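Caring for Your Television and Remote at Home
Household Guidance from the Foledstead Viewer Services Office

Viewers who set aside an evening for a season premiere often find that the picture is dull, the sound is muffled or the remote control does not respond. Most of these problems come from dust, weak batteries or loose cables. The steps below may be completed by any adult in the household before the program begins.

Cleaning the screen

Turn the television off and unplug it. Allow the screen to cool for several minutes. Wipe it from top to bottom with a dry microfiber cloth, using light pressure. If fingerprints remain, dampen a corner of the cloth with distilled water and wipe again. Do not spray any liquid directly on the screen. Window cleaner, paper towels and products containing ammonia should not be used. 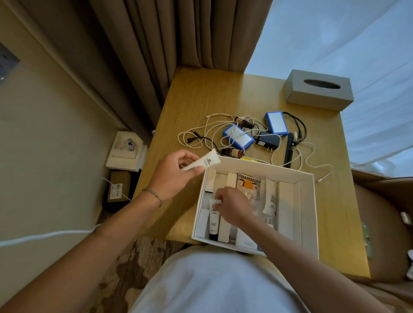
Vents on the back of the set should be cleaned with a soft brush at the start of each season; October is a convenient month for many households. Leave open space on all sides of the television, and do not place books or cloth covers over the vents.

Cleaning the remote control

Remove both batteries. Wipe the case with a cloth lightly dampened with rubbing alcohol, and clean between the buttons with a cotton swab. Let the remote dry fully before the batteries are replaced. Do not mix old and new batteries.

Before the broadcast

Check the cable connections and confirm the channel at least 2 hours ahead. For a recorded program of 90 minutes, set the recorder to 100 so that a late start does not cost you the ending. Households with a Stirkar or Doucet recorder will find this setting under "Extra Time."

Questions about these steps may be sent to Samira Abou Jaoude, Viewer Services, Rerlow Building, Foledstead. Letters received by Monday are answered the same week.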